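Three-Socket Universal Power Strip, White and Light Blue

Print this page | E-mail to a friend

3 min read

I sell a lot of dull things and I'm fond of most of them, but this little strip might be my favorite. I started stocking it in September for people who come back from trips with a bag full of chargers that fit nothing in the house (I'm one of them), and I've been putting it on my own tables ever since!

It's a white plastic strip with three sockets in a row, all on light-blue panels. The openings are the universal kind, so they take several plug types, and you can skip the pile of adapters for a lot of things. One square switch sits at the cord end, in the same light blue. The brand on it is BULL, with a tiny bull's head under the name, and I think that's pretty charming for a power strip.
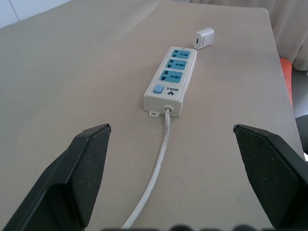
Mounting it

There's a small white tab at the cord end with a hole in it, so you can put a screw through and fix the strip to a wall or the side of a bench. I leave mine loose on the table because I move it constantly, but my sister-in-law screwed hers up behind the kitchen counter and loves it there. The screw isn't in the box, sorry – the Rebane pack of 20 is in our hardware section and I always have some on the shelf.

What I plug into it

At my desk it's the lamp, an old Itel phone charger and the Vakton label printer. All small stuff. Please keep heaters and kettles off it and give those a wall outlet of their own. And do read the rating on your own strip before you load it up, then add up what you're plugging in. A universal socket changes the shape of plug it'll take and does nothing at all to the voltage, so check your charger says it's fine with your supply!

Ordering

The item number is 1280. I pack orders at the Plorkumby shop in the mornings and they usually go out the same day if you get yours in before 7 a.m. (I'm an early bird). If you change your mind, send it back unused and I'll refund you. For a classroom or an office, write to me first and I'll look at what I've got in the back.

Share (20) | 7 comments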